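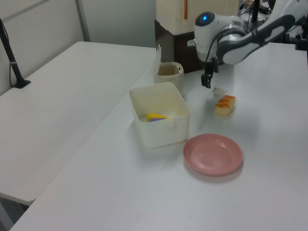 What do you do with the lunch leftovers on the white tables?

OK so I got put in charge of clearing the long table at our place after lunch and I have no system. Every day it's the same kind of stuff. A roll sitting right on the table, a pink plastic plate with nothing on it, a crumpled white thing that might be tissue or paper, a cup with a flip-up lid, and one of those see-through-ish plastic tubs with the open top. And then some little yellow and purple thing in the tub, could be a sponge, could be a piece of a toy, I really can't tell without fishing it out.

Things I want to know:

Is a roll that's been straight on the table still ok to put back in the bread bag? My boss at Stedmont hates waste and I get a look when I toss bread.

Can I use the tub to carry everything to the sink in one go or is that gross. It's the only thing with decent sides.

And how do you keep a white table white. We have two of them side by side with a gap between, and crumbs go down the gap and I end up on my knees with a dustpan. Tables are from Delum if that matters, had them since July.

I get 26 minutes between lunch and the next group so nothing fancy please. Sorry for typing fast, on break.

koutsoukos_kitchen
posted 26/09/2018

Did lunch clear-up at a daycare for years so here goes, quick version.

Bread first. If it's been on a bare table and you don't know who touched it, don't put it back in the bag with the clean ones. One bad roll and the whole bag goes. If you know it was only out a few minutes and the table was wiped beforehand, I'd eat it myself, wouldn't serve it. Your boss wants less waste, put fewer rolls out to start with. We cut the basket down and hardly threw any after that. Stale ones that never left the bag = breadcrumbs, freezer, done.

Order matters more than speed. Mine was:

Trash. Paper, napkins, crusts. Goes in a bag hooked over your arm, not in the tub.
Plates, stacked.
Cups. Empty them at the sink, not over the table. Leave the lid up on the flip kind while it dries or it smells. Wash around the hinge with an old toothbrush, that's where the gunk lives.
Then wipe. Then floor. Never floor first, I've seen people do it.

The tub, yes, use it, but get the small stuff out before anything dirty goes in. If your yellow and purple thing is a toy it gets washed and goes back to whoever has the toys. If it's a sponge I'd bin it, you don't know what it's been on. And have 2 tubs if you can, one for dirty and one for clean, write on the side with a marker. Don't mix them up, I did once and had to rewash everything, 3 loads.

Also put the plate down for the bread!! If there's an empty plate sitting there and the roll is on the table then somebody's plate is not doing its job. Put plates out before food and stand there till they're used. Kids or grownups, same thing.

mopandbucket663

Agree with most of the above but you didnt answer the table part.

White tables: warm water, drop of dish soap, microfiber cloth. Wipe, then a second cloth with plain water, then dry. The drying is what people skip, and thats what gives you the gray streaky look. No scrub pads, no powder, you'll dull it and then it grabs every stain going. For orange stains from sauce or whatever, baking soda paste, leave it five minutes, wipe off, don't rub hard. Try a corner first.

For the gap, push them together if they move. If they don't, pipe insulation, the foam kind, squished down in the gap. Costs next to nothing, pull it out once a week and wash it. Wipe away from the gap too, toward the outside edge, with a dustpan held under the edge. Saves your knees.

If you've got cables on or near the table lift them and wipe under, don't spray near them. Spray the cloth.

bradlow_bev

just throw the roll out lol. its a roll

tidyish

Contact us | Terms | Copyright Bradlow Home Help Boards | Back to top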